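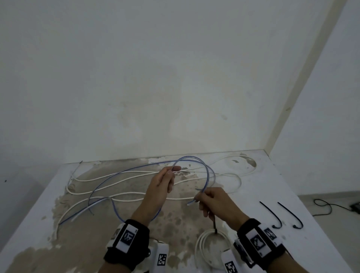
窗口上午11点就不收材料了，你让我从Iklow坐船过来的人怎么办？一位受访者这样反问我。当时我刚把竞选纲领里“让法院走到家门口”那句话念给对方听，念完自己也有点不好意思。这句反问后来成了我写本节的起点，因为它把我原先的提问顺序整个打乱了：我本来想先谈管辖权，再谈上诉，最后才谈立案时间这种“小事”。

4 从纲领到条文：Plativdale巡回上诉庭的承诺是怎么变形的

4.1 纲领里到底写了什么

先交代一下材料。Plativdale上一届议会选举时，两个主要阵营都在纲领里写了司法改革，而且都提到了巡回上诉庭。我读的时候挺兴奋的（做程序法的人平时很难在竞选文件里看到自己的题目！），可是反复读下来，发现两边说的根本是两样东西。

执政一方的说法是“在Hidora和Iklow设立巡回上诉庭，使当事人无须前往首府”。句子很漂亮，主语却是空的：谁来设立，靠修改《法院组织法》还是靠法院内部的规则，一个字没提。在野一方写得啰嗦一些，说要“由固定的合议庭按季度轮流开庭，审理标的较小的民事上诉案件”。我个人更喜欢后一种写法，虽然读起来像会议纪要，至少能看出开庭的频率和案件的范围，将来要对账也有地方下手。

学界常把竞选纲领当作一种“弱承诺”，意思是选民听听就好，法院不会拿它来解释法律。我大体同意，不过想加一个保留。Plativdale的立法说明有个老习惯，喜欢把纲领原文照搬进来，一搬进来，它就从竞选语言变成了立法史料，律师在法庭上真的会引。我在卷宗里见过好几次，有的引得还很巧妙，比如拿“无须前往首府”这几个字去主张当事人有权拒绝在首府开庭。法庭没有采纳，但也花了相当长的篇幅来回应。

4.2 草案阶段的三处改动

草案进入议会以后，承诺开始变形。我对照了公开的各个文本，改动主要集中在3处。

第一处是“上诉庭”变成了“上诉案件听证点”。一字之差都不止，差的是裁判权。听证点可以听取陈述，可以收材料，但判决还得由首府的合议庭作出。委员会的审议记录对此解释得很简略，只说考虑到编制。我猜编制确实是个理由，可当初写纲领的时候编制也摆在那里，没有谁不知道。

第二处是案件范围。原来的“民事上诉案件”后面加了一个括号，把租赁纠纷排除在外，理由是租赁纠纷另有专门的裁判机构。问题在于那个专门机构只在首府办公。Hidora的房客如果对裁决不服，走的路比改革前还多了一段，先去首府打一轮，再回来问听证点收不收，听证点多半告诉他不收。

第三处最不起眼，就是开头那位受访者讲的立案时间。草案授权法院自行规定“受理时段”，于是受理时段就成了上午。我一开始把这一条放进了脚注，后来越想越不对劲。受理时段决定了谁能在当天办完事，它对Iklow居民的影响恐怕比前两处都直接（岛上的人听到“巡回”两个字是很高兴的，我访谈时能感觉出来）。

至于这3处改动有没有经过充分辩论，我的印象是前两处有，第三处几乎没有。审议记录里，受理时段那一条夹在差旅补助和印章式样之间，一并通过了。 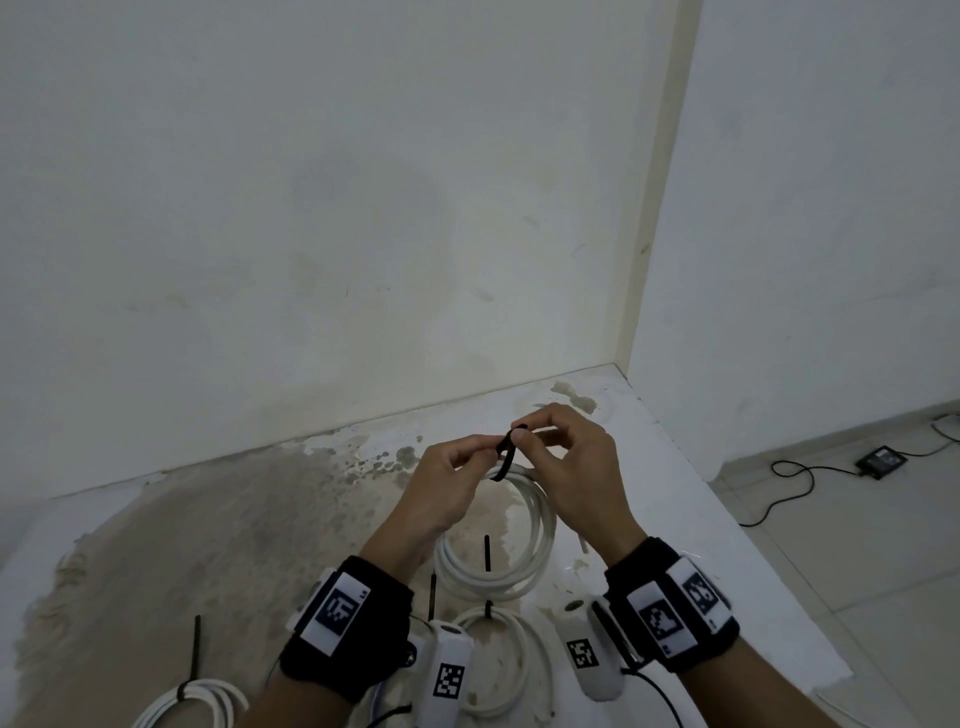 4.3 电子立案能补上这个缺口吗

支持草案的人常说，有了Wike系统，受理时段就没那么要紧了，反正材料可以晚上在家里传。Wike是Plativdale法院系统自己的电子立案平台，我也试着注册过，坦白讲体验不算差，比我预想的顺畅得多！

可是有两个问题绕不过去。一个是送达日期怎么算。《民事诉讼规则》规定上诉期从判决送达之日起算，而Wike上的“已读”算不算送达，不同合议庭的看法不一样。我读了大约200份与期限有关的裁定，其中讨论到这一点的，有的以系统通知发出的时间为准，有的以当事人第一次登录为准，还有的干脆两个时间都列出来，然后说无论按哪个算都没有超期，轻轻巧巧地避开了。避开当然省事，只是后来的当事人就没有规则可循了。

另一个问题是补正。纸质材料有缺漏，窗口的人会当面告诉你缺哪一页；Wike退回材料时只给一个代码，上诉人要自己去查代码表。从退回到重新提交，规则给了5天，休息日照算。对请了律师的人来说这不是什么负担，对自己写上诉状的人来说就很紧张了。我主张把这个期限改成从当事人查阅退回通知的次日起算，并且要求退回通知用完整的句子写明缺了什么。这个改动不需要修法，法院改一下内部规则就能办到，花不了多少钱。

有同行提醒我，期限放得太宽会鼓励拖延。这个担心我理解，但拖延的人通常很熟悉程序，会利用的是延期申请和管辖异议，轮不到在补正代码上做文章。

4.4 “同一程序”与移送：一个容易混淆的地方

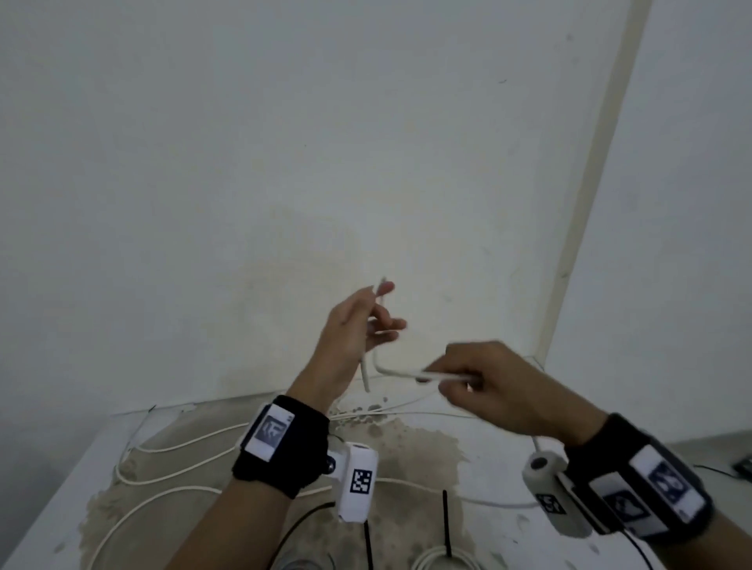

移送在条文里只占一小段，争议却多得出奇。听证点收下上诉材料以后，案件要移送首府合议庭，那么移送之后，程序算是延续还是重新开始？如果算重新开始，当事人先前在听证点作的陈述就要再作一遍，诉讼费用也可能再算一遍。我倾向于延续说。讲课时我喜欢用线来打比方，图3里那根白色细线就很合用：它在右手旁边折了一个近乎直角的弯，方向陡然变了，两手之间的那一截却仍旧是水平地连着的。移送改变的也是方向，案件从地方转到首府，审理者换了人，可当事人的请求、已经交的证据和已经说过的话都还在同一根线上。反对的一方会说，比方终究是比方，换了审理者就应当重新听取陈述，否则直接审理原则就落空了。这个批评有分量，我的回应是区分两种情形：证人证言有争议的，首府合议庭应当重新询问；当事人对书面证据没有异议的，听证点的笔录可以直接使用。

草案第二稿其实采用过类似的区分，到第三稿又删掉了，换成一句“移送后依通常程序审理”。“通常程序”四个字在旧法里有定义，可旧法的定义预设案件自始至终在同一个法院，用在移送案件上怎么读都别扭。我查过审议记录，没找到删除的理由，也问过熟悉起草情况的人，得到的回答是为了行文简洁。

简洁是有代价的。条文生效以后，Hidora听证点的工作人员只好自己印了一张说明发给上诉人，告诉他们“建议准备再次陈述”。这张说明没有编号，也没有落款机关，严格说来不具有任何法律效力，但上诉人都照着做了。我在5.1节会回到这张说明，讨论它能不能构成信赖保护的基础；那里还要处理诉讼费用的退还问题，涉及的主要是标的额在100元以下的案件，金额很小，算法倒是相当麻烦。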